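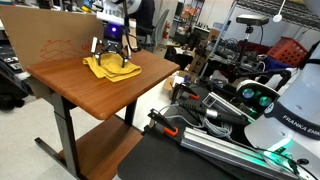

Mustard-yellow cloth on a table with a reddish-brown top.

Home | Kitchen | Laundry | Workshop | Letters

Cloths, dusters and tea towels: how I keep them useful

by Quyên Hồ

In my flat the cloths do more work than any machine, and for many years I treated them badly. I washed them together with everything, I used softener, and then I complained that they only pushed the water from one side of the sink to the other. These are the habits I have now. Most of them cost nothing.

Leave out the softener

Softener puts a thin layer on the fibres, and a cloth with this layer does not drink water well. If your tea towels are already spoiled, wash them 2 times without softener and with a little less powder than usual. Mine needed three washes, but they were very old.

New cotton cloths have the same problem from the shop. Wash them before the first use, and wash strong colours alone. I had a red one which made a whole load of pillowcases pink, and they are pink still.

One colour for each job

I keep yellow for furniture, blue for the kitchen and white for glass. Old grey ones go to the floor and the bicycle. Visitors who want to help can find the right one without asking me, and the cloth from the bathroom never meets a plate.

The soaking bucket

For kitchen cloths that smell, I dissolve 4 spoons of washing soda in a bucket of hot water and leave them in it overnight. Wear gloves. Do not do this with wool or silk, and not with anything that has a metal button. In the morning I rinse them well and they go in the machine at 60 degrees.

Microfibre is different. It does not like great heat, so I wash it at 40 and I never iron it. Keep it away from fluffy towels also – it collects every small hair and does not give it back.

Dusting a table

For a varnished or laminate top, a cloth that is only a little damp is enough. Wet it, squeeze it as hard as you can, then wipe in long lines from the far side to yourself. Dry with a second cloth straight away, especially at the edges, where water can go under the band and lift it. For the legs and a low shelf I use the same cloth turned to the other side.

For bare wood I do not use water at all. I rub in a few drops of oil and wait until the evening before I put anything back.

Drying

Hang each cloth open, by one short side. A cloth left in a heap in the sink will smell by Tuesday if you used it on Sunday. I put a thin rail inside the cupboard door, with two screws, and it holds everything I need for one day.

Related tips
Getting candle wax out of a tablecloth
When a drawer will not close
Descaling the kettle with lemon
Sharpening kitchen scissors at home

Contact | Copyright Falero Household Pages | Back to top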